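The Mug Shelf: A Gallery of What We Drink From

Wekesa Athumani and I cleared out the shared kitchen at Obura in January. We had 95 mugs for a staff that peaks at 3 coffee drinkers and one man who brings his own thermos. Most went to the charity shop on the corner, which took them with the expression of someone being handed a kitten. A few stayed. I've been putting the keepers on this page as I get to them, and I don't get to them quickly.

The red one goes first, having outlasted two dishwashers and a change of landlord.

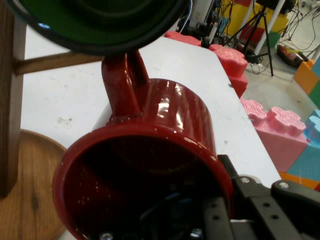 Dark red mug, on its side. Glossy all over, with a thick rim and a handle to match.

It holds more than you want at four in the afternoon and less than you want at eight in the morning. Asmaa Bennani claims it as hers on the grounds that she once washed it. Obaidul Chowdhury disputes the washing.

The color is the reason it survived the cull. Everything else on the shelf was white, or had been, and a good half carried the logo of Kudico, a supplier we stopped using years ago and whose mugs kept arriving anyway. Red shows up in a sink full of dishes. It also hides tea stains on the outside, where Niall Dalgleish tends to put them.

The shine takes a fingerprint if you so much as look at it. We used to polish it for visitors. Then we met the visitors.

Still to come: the Bokemetti espresso cups (2 left from a set of six, please check your desks), and the big soup mug that Asmaa Abdelaziz grows basil in. If you have a mug you'd like considered, leave it by the kettle with your name on the bottom. Please rinse it first.

Page last updated 12 September 2019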